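Home Posts Replies Media About
Print E-mail

Eighty good grabs and one bad one: a short thread from the Grenditz bench
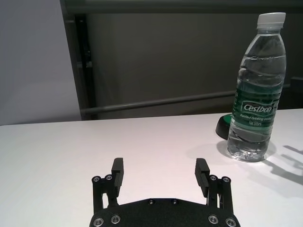
Gripper open, one bottle of Cestbon, 555ml, nearly full.

1/ The job for May is simple. Arm reaches out, closes on bottle, lifts bottle, puts bottle down. A toddler can do it. Our arm, which we call Bimitz, did it 80 times on the trot and I told people.

2/ Grab 81: fingers stopped at the right width, software said "held", arm went up. Bottle stayed where it was for a moment, then came along by one finger, then didn't.

3/ The log was very pleased with itself. Fault code 3024, which the Kiiskinen manual lists as "reserved". Reserved for whom, I'd like to know. Me, I suppose.

4/ Cause, after a long afternoon: the force reading had frozen at the value from the grab before. As far as the controller knew, it was still squeezing grab 80. It would have carried thin air across the room with 100 per cent confidence.

5/ It gets worse. The drop check reads the same number. So the thing meant to notice the mistake was asking the thing making it.

6/ I had my hand a bit closer to the table than the rules allow. The stop button works, by the way. I can recommend it.

7/ Fix so far: if the force reading hasn't changed for 26 cycles, everything halts and Irkis (the safety box) has to be reset by hand. It now halts quite a lot. I'm calling this progress.

8/ Back to grab one tomorrow at 9am. I've brought a towel.

Print this thread | E-mail this thread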